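My kid's school robotics club picked manipulation for its spring project, and I got talked into mentoring. I have opinions. Thread.

The pitch from Huiling Fang, who runs the club: students use hand-held grippers to record themselves picking things up, train a small model on the recordings, then put the model on an arm in March. Parents loved it. I asked what happens if the arm doesn't learn anything. Got a very nice smile.

The target is 2,000 demonstrations. I asked where that number came from. Mingxuan Kang (11th grade, sharp) said a video. Which video? He'd have to find it.

As of last night they have 356. Do the math on a club that meets twice a week and spends the first half hour looking for chargers.

My bigger gripe is variety. If every recording is the same kid doing the same grab from the same side, you've got one demonstration and a lot of copies. I said this in week one. I said it again in week three, louder.
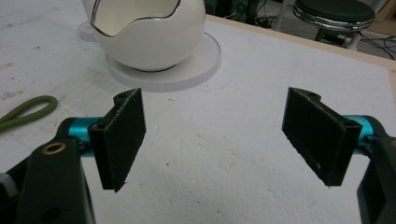 So now there's a rule. After 36 recordings you swap the object, swap the person and move to another spot on the table. Sihan Kong wrote it on the whiteboard and it has survived two meetings, which is two more than I gave it.

The pads are another thing. Everyone blames the model when a grab fails. Has anyone looked at the pads? They're rough along the bottom edges. I'd replace them before I touched a line of code. Outvoted, 'cause new ones cost money.

Khurram Kakakhel, the other mentor, thinks I'm being a grump. His view is that the kids learn plenty from a failed model. Maybe. They'd learn it faster with 50 careful recordings and a test they wrote down beforehand.

Which they still haven't done, by the way. I've asked three times what counts as a successful pick. Lifted? Lifted and held? Put back without tipping? I've had four answers, two of them from the same student.

And please don't get me started on the poster. It's already printed. It says "teaching robots to handle anything." Anything! They haven't run the arm once.

Will I be there for the next session at 4 pm? Yes. I'm bringing a timer and a blank sheet that says PASS and FAIL across the top. Somebody else can bring the snacks.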